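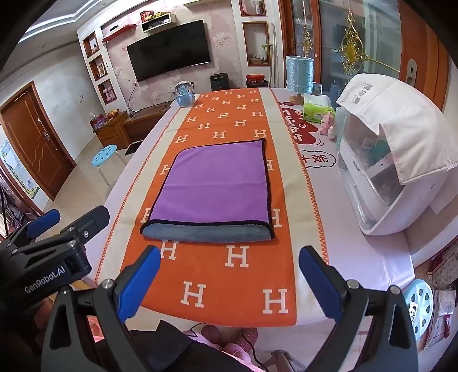

Platitz Household Linen Wording Set - README

Short version: a list of words people use for the cloth things in their homes, and what they mean by them. Tea towel, dish towel, dishcloth, flannel, face washer, runner, doily, all that. Collected by letter and by phone, typed up by me, checked by Marlene Teixeira when she had time.

Please read the known problems bit before you use it for anything.

What's in it

239 entries. Each entry is one word from one person, with their meaning, the town they grew up in and a decade of birth. No names, no street addresses. If somebody gave two meanings for the same word it's two entries.

Files:

words.csv - the main one. Start there.
towns.csv - town names with spelling tidied up. Join on town_id.
notes.txt - longer stories people told that wouldn't fit in a column. Some of these are lovely, have a read.
old/ - the first version, before the recount. Don't use it, only kept so the old links don't break.

Columns in words.csv

entry_id - number, no gaps
word - as the person wrote it, odd spellings kept
meaning - their words, trimmed a bit if over 300 characters
room - kitchen, bathroom, dining, laundry, other
town_id - see towns.csv
decade - decade of birth, blank if they didn't want to say
source - letter or phone
checked - y if Marlene has been over it, otherwise blank

How it was collected

We sent out 600 cards with a short form on the back. Replies trickled in until December, then pretty much stopped. The phone calls were to people who ticked the box saying they'd rather talk. Calls were 12 minutes at most, that was the rule, mostly kept to.

The form asked what do you call the cloth you dry dishes with, what do you call the cloth you wash your face with, what goes down the middle of a good table, and is there a word in your family that no one else seems to use. That last one got the best answers by far. It also got the hardest handwriting.

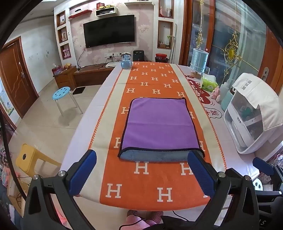 Runner was the messiest word of the lot. For some people it's only ever the long thing on the dining table, for others it's hall carpet, and a fair few of the older letters use it for the strip on top of a dresser or piano. I put all of them under runner and left the room column to sort it out. So filter by room if you only want the table ones. Hall carpets are under other.

Flannel is nearly as bad. Face cloth or pyjama fabric, depends who you ask. Pyjamas got left out, sheets kept in.

Known problems

- Lots of replies from people who sew or quilt, becuase that's whose mailing list we had. Not a fair slice of anybody.
- decade is blank too often to do much with.
- Colour words got stripped out of the meaning column by mistake in version 1 (fixed now, but check if you've got an old copy).
- Two towns with the same name are still mixed up in towns.csv. On my list.
- Brand names used as ordinary words are kept as written. Not going to argue over which ones count.
- The phone entries are my notes from the call, so they sound more like me than like the person. Use the letter ones if you want actual phrasing.

Changes

v3 - recount, duplicates gone, checked column added
v2 - colour words back in, notes.txt added
v1 - first go, sorry

Using it

Free to use, copy, teach with, whatever. Say where you got it. Please don't try to work out who wrote what from the town and the decade, some of these places are tiny.

If you'd like to add your own words, same four questions as above, send them with your town and I'll put them in the next lot. Handwritten is fine. Corrections go to the same place - give the entry_id, otherwise I can't find teh row.

Still to do

Sort out the two towns. Finish the checked column, Marlene is up to the letter P. Decide if napkin and serviette get their own file, there are so many of them now.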